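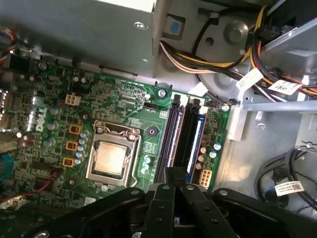 The Open Dell Desktop Bench Kit

Our favorite way to learn what's inside a computer is still to take the side off one and look. The Open Dell Desktop Bench Kit from Drerkwood is a real office desktop, opened up and ready for students to work on, and we're very fond of it. It's for repair classes, library workshops, after-school clubs and anybody at home who has always wanted to put a memory module in with their own hands.

Item number 1646
Category: Teaching and practice hardware
Ships from: Nygård workshop

What you'll be working on

The heart of the kit is a green Dell motherboard with the processor socket in plain view. The silver retention frame has a hinged lever and clamp, and a square CPU sits inside it. We leave the cooler off when we pack the kit, so the first thing a student sees is the gold-tan top of the processor. People always lean in at that point! (The cooler comes in its own box, with screws, and going back on is one of the later lessons.)

Next to the socket are two memory slots. One holds a blue module and the other is empty, and we love this arrangement for teaching. You can look at the full slot, look at the bare one, and work out for yourself how the clips at the top hold things in place. Then take the module out and try it in the other slot.

The board has plenty more to find once the memory is done. There's a white eight-pin connector and a beige four-pin one, so the talk about power leads can start early. The small fan header has its label printed right on the board, and finding it is a nice little treasure hunt for younger groups. The yellow-orange chokes beside the socket are handy for older students who want to talk about how the processor gets its power.

In the box

Dell desktop, opened, with processor and one memory module fitted
Cooler, boxed separately, with mounting screws
2 spare memory modules for practice
Wrist strap with clip
Screwdriver and a magnetic parts tray
Thermal paste, one small tube
Stanari lesson booklet, 25 pages, spiral bound so it stays flat

You'll need your own monitor, keyboard and mouse if you want to start the machine up at the end. The drive is blank.

About the booklet

Margit Lindholm wrote the Stanari booklet after teaching evening repair classes for years, and it reads the way she talks. The lessons are short. The first is all looking and naming, with the power cord put away in a drawer. The second is memory, in and out, until it feels easy. After that come the fan lead, the power connectors and the processor, and the last pages cover cleaning off old paste and putting the cooler back.

Margit's one firm rule is on the inside cover: unplug the computer, then hold the power button down for a few seconds before you touch anything. Please read it out loud to your group. Even if they groan.

Tips for the memory lesson

Open the clip at the top of the slot first. Hold the module by its ends and match the notch in its lower edge to the bump in the slot. Then press down evenly until the clip closes. It takes a firmer push than most beginners expect, and if it feels badly wrong, lift the module out and check the notch again.

Keep fingers off the metal contacts. A desk lamp helps a lot, set a little to one side so the bright metal parts don't shine back at you.

From people who use it

"We run three kits at one long table and the room goes quiet as soon as the memory comes out. Best hour of my week." Oda Engebretsen

"I bought it for my grandson and ended up doing the whole booklet myself before he got here. Would like bigger type in the parts list." Ottar Sundqvist

(Ottar, the new printing has bigger type. Write to us and we'll send you one.)

Good to know

These are used office machines, cleaned and started up before they leave us. Expect light marks on the case. The exact drive and power supply can differ from kit to kit. If your group needs matching machines, tell us when you order and Kjell Hedlund will set them aside for you.

The kit isn't meant for children working alone. The processor lesson in particular goes best with an adult close by, because a dropped CPU can be the end of the lesson.

Spare parts

Extra memory modules, paste and parts trays are listed under Zovemis Spares. Replacement booklets can be ordered one at a time. Coolers are in short supply until October, so ask before you order.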